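Dromska garland

The Dromska garland is a long table decoration of foliage and small flowers, laid flat down the center of a wedding or banquet table. It takes its name from the town of Dromska, where florists still argue over the correct length. Traditional makers work on a base of knotted twine and regard wire as a moral failing. A full garland uses 200 stems and sheds a fair number of them into the soup.
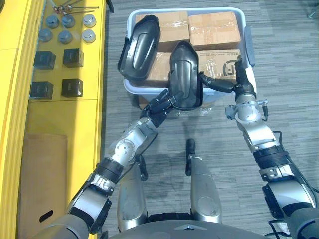 Growers in the neighboring town of Distham have long maintained that the twine base came from them, and that Dromska merely added the name and the prices. The claim rests on a single market ledger, which mentions twine but no flowers.

Construction begins with overlapping bunches of myrtle or ivy, tied every 2 inches. Roses go in last, usually on the morning of the event, when tempers are shortest.

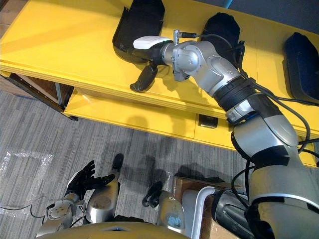
Variants

The Palma style swaps myrtle for olive and runs to 40 feet, whether or not the table does. The Rulel style is shorter, uses dried grasses, and is popular with couples who dislike watering things. Both are sold as traditional.

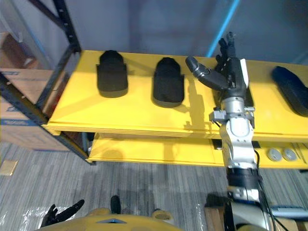
Purists accept neither, though most will make one for a deposit of 35 percent. The season peaks in June, when roses are cheap and ivy is suddenly hard to find.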